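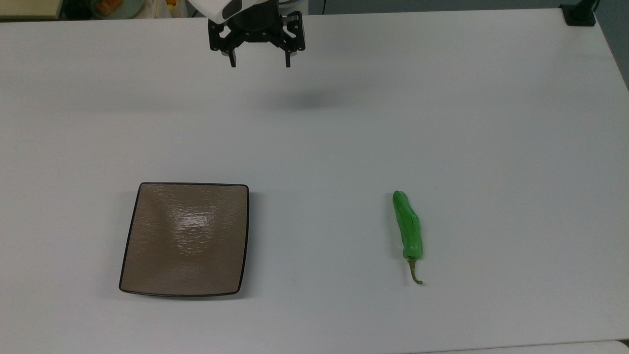

*Station 2, pepper-to-plate task, gripper open over the table at start position.*

Pre-session check, Bandthorpe room, January
Checked by: Omprakash Gautam
Reviewed by: Maksym Zinchenko (his remarks marked MZ)
Marks: OK / FIX / NO. A NO stops recording.

## A. Stopping the arm

- **E-stop within reach of the operator's chair: OK.** Pressed it with the arm moving slowly. It stopped. The last sheet has OK on this line and no sign that anyone pressed the button, so I'd treat that one as blank.
- **E-stop reset needs a separate action: OK.**
- **Speed limit set for collection: FIX.** The limit was right but the settings page lets any login change it. Lock it.
- **Arm holds position on power loss: not tested.** The Karaki manual says it does. I would like to see it do so with something soft underneath before I write OK.

MZ: Agreed on the power loss. Do it with me in the room.

## B. Table and mounting

- **Clamp at far edge of table tight: OK.** Hand check only. No torque figure is given anywhere in our paperwork, and "tight" is whatever the last person's wrist thought it was.
- **Seam between work table and neighboring panel: FIX.** Fine to the eye. I can catch a fingernail on it, and a finger tip dragged across it at speed could catch too. Keep the work area clear of the seam in software.
- **Nothing in the working area except task objects: OK.** Plate on the left, pepper on the right, bare table between.
- **Far side of the table clear: FIX.** There is a plate or bowl with orange food items back there, and something white, cloth or a bag. Out of the arm's path as programmed. I have seen the arm leave its path as programmed. Move them.

MZ: The food items are props for the next task.

OG: Then they can wait in the prop bin until the next task.

## C. Gripper

- **Fingers open fully and evenly: OK.**
- **Screws on gripper body: OK.** Went around with the driver, none turned.
- **Finger tips clean: OK.** Wiped before start. Wipe again at every change of pepper.
- **Grip force set to "soft food": FIX.** The Clurus preset is called that. I asked what it was tuned on and got no answer. Run 4 trial closes on a spare pepper and look at the skin afterward. Until that's written down here, the name of the preset means nothing to me.

## D. Task objects

- **Plate free of chips: OK.** Ran a thumb along the dark rim.
- **Plate glare: FIX.** The overhead light puts a bright streak on the glaze, upper middle. I was told the model will "learn around it." Maybe. It may also learn that a plate is the thing with a white streak on it. Turn the plate and shift the light between batches, and log which batch had which.
- **Pepper sound, no soft spots: OK.** Long green one, a bit wrinkled. Swap when the skin splits.
- **Start positions varied: NO.** I went through 24 of the recorded runs. Pepper right, plate left, stem toward the bottom of the view, every one. The plan calls for 3000 runs. If they all start like this, we will have paid for one run and a lot of copies. Use the printed position cards, including pepper on the left and stem pointing away.

MZ: This isn't a safety item.

OG: It is on the sheet under "inspection" and I inspected it. If the arm later goes to Bareck and reaches for the right side of somebody's table out of habit, it becomes one.

MZ: Fair. Leaving the NO in.

## E. Recording

- **Failed grasps kept and labeled: FIX.** The delete key is right beside the save key and I suspect it gets used. Drops go in the set with the "fail" label.
- **Operator break schedule posted: OK.** Posted, yes. Ask the operators if they take the breaks.
- **Disk space checked: OK.**

## Result

No recording until D is fixed. The position cards are in the top drawer under the spare finger tips. Recheck the preset and the table settings the same day, and bring this sheet; don't start a fresh one and copy the OKs across.

Recheck initials: ____ / ____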